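Lunch box tips for school mornings

My two children start at Clovport primary school at 8:15, so I prepare most things in the evening. Wash the box and leave it open all night — a closed box will smell. Cut apples go brown, but 15 minutes in water with a little lemon helps.

Keep the boxes and bottles on one low shelf, and the party plates higher up.
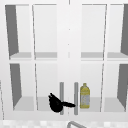
Four open bays above a sink, two on each side.

Write the name on the lid and also on the bottom, because lids are changed between children very easily. For the label I use nail polish, it stays longer than a pen. Bread I freeze already sliced, and in the morning I put it in the box still frozen. By lunch it is soft.

Nele Verhoeven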